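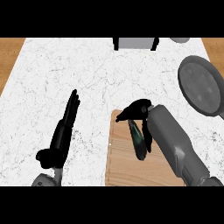 **Wimgate Robotics Club – meeting minutes, February**

Meeting opened at 4:15 in the upstairs lab. Minutes of the last meeting were approved with one correction: the Tapley entry form was sent by the club, not by the school office.

**1. Kitchen task**

The simulation group reported on the cucumber task for the Tapley student challenge. Work so far is on the right hand, which has to hold the cucumber over the cutting board. The left hand stays open and out of the way for now. The group wants to give it a job later, possibly steadying the board, but it was agreed to leave this until the right hand is reliable.

Of 200 runs logged since the last meeting, 32 ended with the cucumber dropped before it was placed. Most drops came when the wrist bent too far down. The group will limit the wrist angle and run another 100 before the next meeting.

A member asked if the frying pan should be taken out of the kitchen file to make runs faster. Decided to keep it – the challenge rules say the layout must not be changed.

**2. Software**

Vostomel has been updated on all lab computers except the one by the window, which is short on disk space. Old recordings on that machine will be deleted. Anyone who wants theirs should copy them to the shared drive first.

Run files are still being saved under different names. From now on, use task, hand and run number, in that order.

**3. Folten visit**

Folten Middle School has asked for a demonstration. Agreed to show the simulator and let visitors try the hand controls in groups of 4. The club will bring two laptops and the spare projector. Bus permission slips are due back at the next meeting.

**4. Other business**

The lab door code has changed. Ask at the front desk.

The request for a second set of controllers was held over – no price yet.

Meeting closed at 5:05.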